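Velvet as a Furnishing and Display Cloth

By Leopold Eder — updated August

Filed under: Textiles & Fabrics > Pile Weaves

Velvet is a woven cloth with a short, dense pile standing up from a flat ground weave. It can be made from silk, cotton, wool, viscose, polyester or a mixture of any of these, and the name properly belongs to the way the cloth is built, although plenty of people (and plenty of shops) use it for anything soft with a bit of a shine. Its close relatives include velveteen, in which the pile is formed by the weft, and plush, which has a longer and more relaxed pile.

Construction

In a warp-pile velvet there are two sets of lengthwise threads. One makes the ground and the other makes the pile. The older method lifts the pile threads over fine wires laid across the loom, and when each wire is drawn out it either leaves a row of loops behind or, if it carries a small blade at the end, cuts them as it goes. Looped and cut areas can be worked together in the one cloth, and some very handsome patterns have been made that way.

Most modern velvet is woven face to face. Two ground cloths are made at once, one above the other, with the pile threads travelling back and forth between them, and a travelling knife slices through the middle so that the weaver ends up with two lengths of velvet. It is a lovely thing to watch if you ever have the chance, even through the glass of a mill viewing gallery.

Colour and nap

The pile rarely stands perfectly straight. It leans one way, and the direction of that lean is called the nap. Stroke with it and the cloth feels smooth and looks a little paler; stroke against it and the colour deepens. For this reason all the pieces of a curtain or a cushion are cut facing the same way, and an upholsterer will usually chalk a small arrow on the back of every panel before picking up the scissors.

Black is the most commonly stocked display colour. The upright fibres trap light between them, so a black velvet looks darker than a flat black cotton dyed in the same bath, and jewellers, coin dealers and stallholders have been fond of it for a very long time.
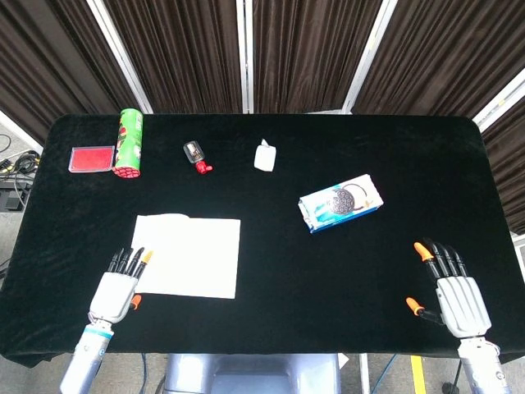 Weights vary a great deal. A light dress velvet may come in at 200 grams to the square metre, while stage and curtain velvets are a good deal heavier and are chosen as much for how they hang as for how they look. Heavier cloths fall into deep, rounded folds and do a useful job of softening echoes in a hard-walled room, particularly when they are gathered generously across the rail.

The Farnach velvets

One of the better loved regional traditions is that of Farnach, where the Fankhauser mill wove furnishing velvets for several generations. The mill's early pattern books survive, and the main one lists 223 designs — sprigs, stripes, a whole run of pomegranates, and a curious ladder motif that the weavers seem to have kept for church work. Its plain cloths were sold under the name Rolledeck, a sturdy cotton velvet meant for table covers and piano throws, and older households in the district still use the word for any heavy cloth laid over a table, whoever made it.

A second quality, Atby, had a silk pile on a cotton ground. It was dearer, it marked easily, and it was much in demand for weddings. Lengths of it turn up in family linen chests from time to time, generally folded, which is rather a pity, as a hard fold will crush the pile along a line that never quite lifts again. 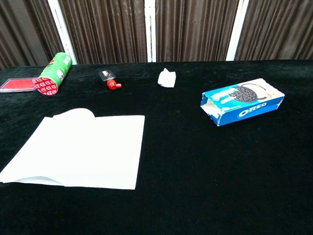 Care and storage

Velvet should be rolled for storage, pile outwards, around a cardboard tube with a layer of acid-free tissue. Where there is no room for rolling, hanging is the next best choice. Light creases in cotton or polyester velvet will often drop out if the cloth is hung in a steamy bathroom for 10 minutes and then brushed gently in the direction of the nap. Silk is fussier and is best left to a specialist cleaner, and viscose needs care too, as moisture can flatten its pile for good.

An iron should never be pressed directly on the face. Dressmakers use a needle board, or failing that a spare piece of the same velvet laid face up on the ironing board, and press from the back with very little weight. Lint comes away with a soft clothes brush. Sticky rollers are quick, but they can pull fibres from an older cloth.

Related fabrics

Velour is a knitted pile cloth with some stretch. Devoré, or burnout velvet, has part of its pile eaten away by a chemical paste to leave a sheer pattern. Panne velvet is pressed flat in one direction for a high shine, and crushed velvet is pressed in many.

See also: Corduroy; Chenille; Moquette; Stage drapery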